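4.3 Fitting and levelling the worktop

Read section 4.2 before you start. The base units must be fixed to the wall and to each other before any Neder worktop is laid on them.

You will need a spirit level, a pencil, the bag of brackets marked K, and the 28 mm screws. Do not use the longer screws from the door pack. They will come through the top surface.

1. Leave the worktop flat in the room for 6 hours with the wrapping off. In February or any other cold month, leave it overnight.

2. Check the base units with the level, front to back and then side to side. Turn the feet to adjust. Each foot has 13 mm of travel.

3. Oil the underside and all four edges. Wipe off what has not soaked in after ten minutes.

4. Lift the worktop into place. This is a job for two people.
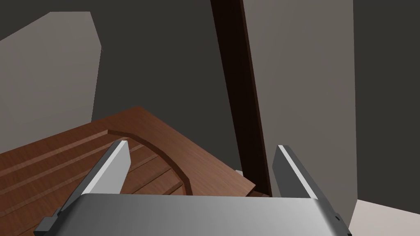
5. Push the worktop back until it meets the wall strip. If the wall is uneven, mark the high spots in pencil, pull the worktop forward and sand the back edge a little at a time.

6. Fit the K brackets from inside the units, one every 200 mm along the front rail. The screw goes in the middle of the slot so that the wood can move. Tighten by hand.

7. Check the level again. If it has shifted, slacken the brackets before touching the feet.

CAUTION: Oily rags can catch fire by themselves. Lay them flat outdoors to dry, or soak them in water before throwing them away.

Note: Kennedy units have a steel front rail with ready-made holes. Ignore the spacing in step 6 and use every hole. Irudau units have no rear rail, so the back edge rests on the wall strip alone and the strip must be screwed to solid wall.

Wait a day before putting anything heavy on the surface. Oil the top as shown on the Claltlow tin, then go on to section 4.4, Cutting the sink opening.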